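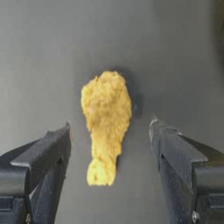

Le pilon, vu depuis le poignet, pince ouverte.

Je reçois assez souvent la même question sur le kit à deux bras d'Undden : est-ce que ça vaut le coup pour quelqu'un qui travaille seul, sans labo derrière ? Je m'en sers depuis septembre, je peux commencer à répondre.

Le kit arrive en deux cartons. Les bras sont déjà montés, il reste à fixer les pinces, passer les câbles et installer les caméras de poignet. J'y ai passé une soirée, plus une bonne heure le lendemain pour une caméra qui n'était pas reconnue. La notice n'existe qu'en anglais et elle saute l'étape du réglage des butées. Matěj Polák, qui a le même modèle, m'a envoyé ses notes et j'ai fini par les suivre à la place.

La pince

C'est la partie qui m'intéressait le plus. Les doigts sont anguleux, taillés en biseau au bout, et ils se vissent. Les miens sont déjà bien rayés. Pour les essais j'utilise des aliments factices, parce que les formes sont irrégulières et que les cubes de couleur n'apprennent pas grand-chose. Le pilon pané est le plus pénible du lot : large en haut, resserré au milieu, bosselé partout. Si on ferme sur la partie large, il pivote. Sur le resserrement, ça tient, à condition d'arriver bien droit. Je règle la vitesse de fermeture à 30 % et je n'y touche plus.

L'aubergine pose le problème inverse, elle est lisse et ronde. Avec les doigts nus, elle m'a échappé un essai sur deux. Un patin collé sur la face intérieure du doigt change vraiment les choses. Undden en vend par sachet de 5, je les trouve chers pour ce que c'est.

Les deux bras ensemble

L'exercice que je fais le plus : des aliments sur le plateau gris, un bol jaune pâle sur le côté, et il faut ranger. La coordination se règle dans le logiciel Lerkon, fourni avec le kit. On définit une zone par bras et une zone commune, où un seul bras peut entrer à la fois. C'est prudent, donc un peu lent. La caméra de poignet voit bien ce qui se trouve entre les doigts, beaucoup moins ce qui passe derrière, et il faut en tenir compte quand on place le bol. 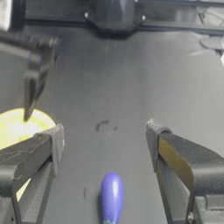
Prix et service

J'ai payé le kit un peu plus de 3 000 euros, frais de port compris. Le contrat d'assistance est à 500 euros par an. Je ne l'ai pas pris. Ma seule demande au support a reçu une réponse correcte en deux jours, signée Zuzana Čierny, avec un fichier de configuration qui a réglé mon souci de caméra.

Je garde le kit. Je le conseille à ceux qui ont déjà programmé un bras et qui veulent passer à deux. Pour un premier achat, je prendrais un bras seul. Le prochain billet portera sur l'étalonnage des caméras, j'ai encore des mesures à refaire.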